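4. Placing the Table Mat and the Block

This section is for the black marbled mat (order no. 585) and the play block. Please read all the steps one time before you start.

4.1 Before you begin

Clear the table top fully. Wipe it with a dry cloth and look for crumbs or sand, also in the corners. Small grains under the mat will make bumps, and the block will not sit flat on them.

4.2 Laying the mat

1. Unroll the mat with the pattern side up. The white and purple streaks have no top or bottom, so any direction is correct.
2. Leave the mat flat for 5 hours. If the room is cold, as in November, leave it until next morning.
3. Push the mat against the back wall first, then against the left and the right wall.
4. Smooth it with your open hand, from the back to the front.
5. If one side is too long, mark it with chalk and cut it with scissors outside the table.

CAUTION: Do not cut the mat when it lies on the table. The knife goes through very easily.

4.3 Placing the block

1. Take the red block from its bag and wipe it.
2. Put it near the center of the table. It can be turned at an angle, this makes no difference for the first exercise.
3. Press lightly on the top. If the block rocks, lift the mat and clean again as in 4.1.

NOTE: In older Rurmont sets the block has order no. 763. Both blocks can be used with this mat.

4.4 Care of the walls

The white walls take scuffs with time. Light scuffs can stay. For darker ones use a damp sponge and a little dish soap, and dry the wall after. Do not use scouring powder, it makes the smooth panels dull.

Questions about the mat please send to Davina Carnegie at the Mirthorpe office. Spare blocks are ordered from the same address. 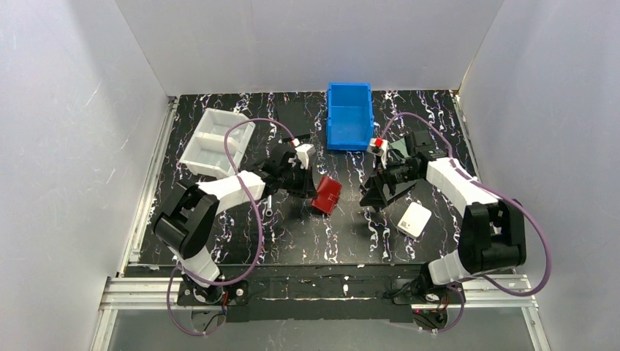
Fig. 4: Marbled table top with the red block near the center.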